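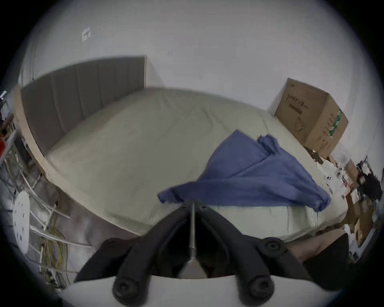 ## Semana 3: comparar as duas garras

Ok, esta semana foi só tecido! Eu e a Zarmeena Magsi testámos a garra manual Plinau (a dos dedos pretos compridos) contra a Skilska, sempre com panos em cima da cama – muito mais chato do que agarrar caixas, digo já. Fizemos 52 tentativas com cada uma. A Plinau falhou 14, a Skilska 31, quase sempre por beliscar o edredão junto com o pano (que raiva!).

O Wajid Malik acha que é das almofadas dos dedos. Eu aposto mais no ângulo de entrada – falta repetir tudo com a câmara um pouco mais alta.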